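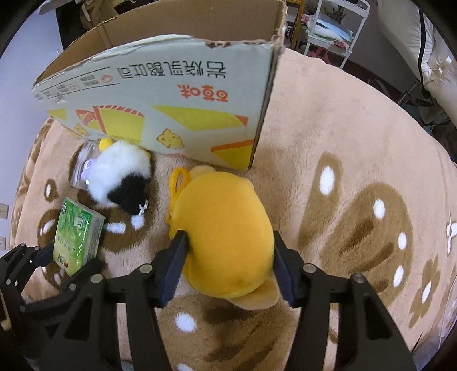 Wool rug shedding after 6 months, what humidity do you run?

tikgate_tu
Posts: 57
Cut pile wool, cotton foundation, bought from Brzozowska in Miltham. Still fills the vacuum canister every pass. Room sits at 30% RH with the furnace on. The seller says shedding should taper by month three. Is low humidity making the fibre brittle, or is this just short staple working its way out?

peishan_y
Short staple. Wool at 30% RH holds less moisture and is a bit stiffer, but that won't fill a canister. Pull a tuft and measure the loose fibres. If most are well under the pile height, they were never anchored and will keep coming until they run out.

What head are you using on the vacuum?

tikgate_tu
Powered brush, lowest setting.

peishan_y
Turn the brush off. Suction only, with the pile, once a week.

kuo_sc
Disagree in part. Suction only leaves grit at the base of the pile, and grit cuts fibre at the knot. I run a brush at the highest setting every third pass and have done for years on a 17 mm pile. The colour has held and the shedding stopped on schedule. Low humidity does matter as well. I logged canister weight against RH over one winter and the dry weeks were consistently heavier.

peishan_y
Dry weeks are also the weeks when everyone is indoors walking on it. Did you control for traffic?

kuo_sc
No. Same household, same room, but no foot count.

peishan_y
Then you have a correlation with furnace season. 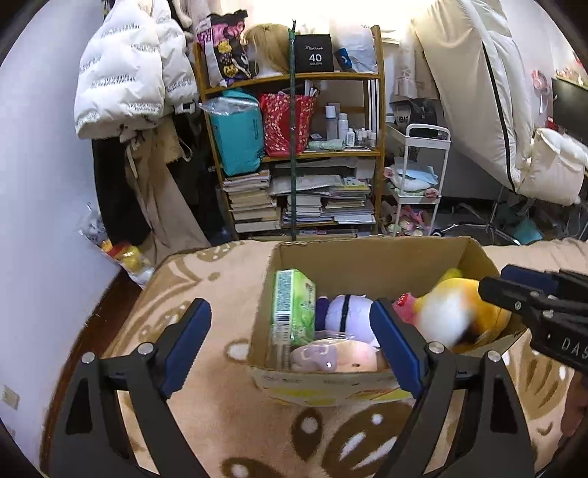
Back to the brush question. Grit is a fair concern, but the usual fix is to flip the rug and vacuum the back, then flip it again and pick up what dropped. That clears the base without touching the tips. Do it in November before the heat goes on and again in spring. A patterned flatweave tolerates a brush far better than cut pile does, so results from one don't carry over to the other.

lui.tf
What is under it? A rug sliding on hardwood flexes at the foundation with every step, and that works fibre loose. A felt and rubber pad cut 3 cm short on each side made more difference here than any change to the vacuum.

tikgate_tu
Nothing under it. Bare maple.

lui.tf
Start there. Avoid the thin PVC mesh type, as it can mark the finish.

kuo_sc
Agreed on the pad. I would still get the room up to 40% RH. It's better for the floor regardless.

swcheung
Check the back for latex before buying anything. If it's tufted and not knotted, the fibre is held by glue, and no amount of humidity or padding will fix a poor bond. Fold a corner back. A cloth backing glued over the whole underside means tufted.

tikgate_tu
Folded it. Cloth backing, glued. The listing said "hand made".

swcheung
Tufted rugs get listed that way. Is there a fine powder on the floor when you lift it?

tikgate_tu
Some, greyish. Mostly near the door.

swcheung
Could be latex breaking down, could be tracked dirt. Wipe the floor, put the rug back and look again in a month.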